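Gripper closes on the object, then the arm drifts sideways before lifting. Planner or controller?

Posted in Manipulation Software by Maham Mengal

Hi all, hoping somebody has run into this one. I'm doing tabletop pick and place with two arms, one on each side of the table, though for now only one of them moves and the other just sits parked. The planner is Wistov, the low-level control is our own node (I inherited it in January and I'm still finding surprises in there).

The approach is fine. The descent is fine. Then the gripper closes, and before the lift starts the wrist slides a little to one side, every single time, and whatever is under the fingers gets dragged along with it. With round fruit you barely notice. With anything lumpy it's awful!

What I've tried so far: slowing the lift down, re-running the hand-eye calibration, and swapping the order of the objects. No change from any of it. The log does print this right when it happens:

traj_exec: start state mismatch, using last commanded (seq 1459)

Pictures from the wrist camera and the side camera: 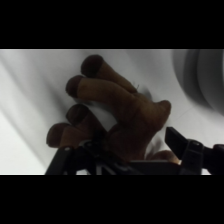
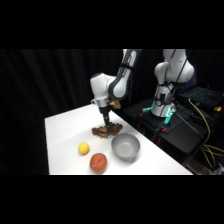
The fingertip positions I get from perception look believable to me, so I keep going back and forth on whether the grasp pose is bad or the controller is doing something silly on the handover between the two trajectories. Where would you start? I can post the config if it helps, it's long (848 lines, sorry in advance).

Shamim Jadoon

Check your calibration again. Mine was off after I bumped the camera mount and it took me two days to notice.

Sidra Sandhu

I'd leave the calibration alone for now, because your log line pretty much gives it away. "Using last commanded" means your lift trajectory starts from where the controller wanted the arm to be, and the arm isn't there. When the fingers touch the object or the table, the real joints stop a bit short of the command. Then the lift gets planned from the commanded pose, the controller sees an error at the very first point, and it closes the gap as fast as it's allowed to. There's your sideways slide.

Two things to do, in this order:

First, plan the lift after the close has finished, and feed the planner the measured joint state. In Wistov the start state source is a setting on the request, and I'm fairly sure it defaults to commanded. If your node builds both trajectories up front (ours did, ugh) you'll have to split them.

Second, when the new trajectory comes in, reset the integrator in your joint controller. We had a leftover integral term that did almost the same thing you describe, only smaller, and it hid behind the first bug for weeks.

A quick way to confirm before you rewrite anything: plot commanded against measured for all the joints over the close. If there's a step in the error at the moment the lift starts, you've got it. If the two lines sit right on top of each other then I'm wrong and you should go look at the grasp pose.

Also please don't just raise the start tolerance until the warning goes away. I did that once and it was a bad afternoon.

Maham Mengal

Plotted it tonight and yes, big fat step on two of the wrist joints right at seq 1459. The node does build both trajectories up front. I'll split them tomorrow and report back, thank you so much!

Fahad Tanoli

Adding to Sidra's answer, if you split the trajectories watch out for timing. There's now a planning call sitting between the close and the lift, and our gripper driver dropped its holding force if it didn't hear anything in that gap. We ended up re-sending the close command on a timer until the lift was done. I don't know if your driver does the same, but if things start slipping out of the fingers after the fix, look there before you touch the planner.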